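I met the kitchen supervisor at Durnora on her break, and she talked with her coat on. The canteen does 164 lunches a day, and since August the clearing has been shared with a robot they all call Curcombe, after the firm that sold it.

"I thought my hours would go," she told me. "They didn't, but the job's different." She used to scrape and stack. Now she spends her mornings going over practice runs on a screen — plates, sinks, leftovers — and marking where it went wrong.
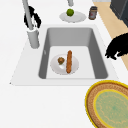
"It's the food left on plates that gets you," she said. "A person just knows it goes in the bin first!" Does she miss the old way? "My wrists don't. I miss the chatting, though. There were three of us at that sink and now I'm mostly sat in the office."

She's asked for a pay review and is still waiting.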